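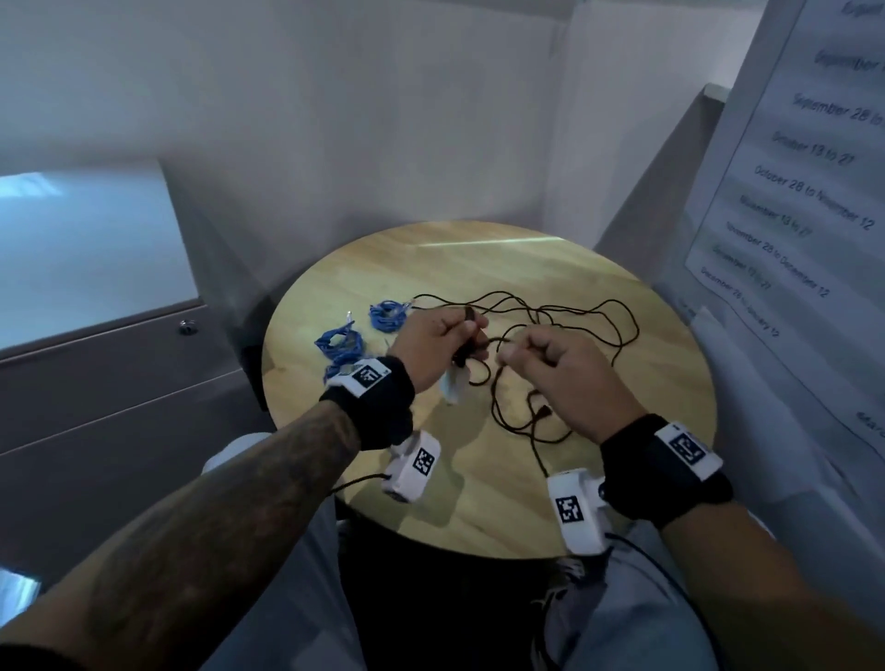
4/18/26
Posted by the Skarutlow bench, to the wrist-tracking list

> We're seeing the left hand drift off in our cable recordings too. It starts
> fine, then the wrist in the data slides a few centimetres away from where
> it ought to be and stays there. The policy trained on it now closes the
> gripper on thin air next to the cord. Has anyone found the cause? We've
> recalibrated twice and it made no difference.

Yes! We've had exactly this, and I think we've got to the bottom of it, which has made my whole month.

A bit of background for newer people. We record cord untangling by hand, with modules strapped to both wrists, and the arm (an old Ibarra we're very fond of) learns from those recordings. In March it started missing the cord. Then on one run it missed, carried on down and drove its fingertips into the table hard enough to trip the force stop. The stop did its job beautifully, no one was near it and the only damage was a dent and one cracked fingertip. Still, I don't want to see it again.

We went back through all 129 recordings from that batch and found the drift in 7 of them, always on the left. Like you, we blamed calibration first. Then we blamed the light, as there's a good deal of glare off our tabletop. Both wrong, or at least neither was the main thing.

It was the strap. When you pinch a strand and pull it free, you turn your wrist quite sharply, and the thin cable on the lower unit gives a little tug each time. If the band is a touch loose it creeps round the arm. The markers are still perfectly readable, so the Trimetti software reports a lovely clean track and raises no warning at all. It's just tracking a band that has moved. I was so pleased when I saw this that I made everyone in the room come and look at the plot.

What we do now:

- tighten both bands with the fists closed, then open the hands
- leave a slack loop in each cable before it goes off the arm
- touch a fixed point on the table at the start and again at the end, and bin the recording if the two don't agree within 4 mm
- run anything newly trained at low speed over foam first

The end touch is the one I'd beg you to try. It takes almost no time and it catches the creep straight away.

One thing I can't answer is why Vokonlow's recordings never showed it, with what sounds like the same kit. Different bands? Shorter cables? If you're reading, please tell us how you route yours.

Happy to send the little script that compares the two touches. It's about 100 lines and not pretty, but it works on our files and should work on yours.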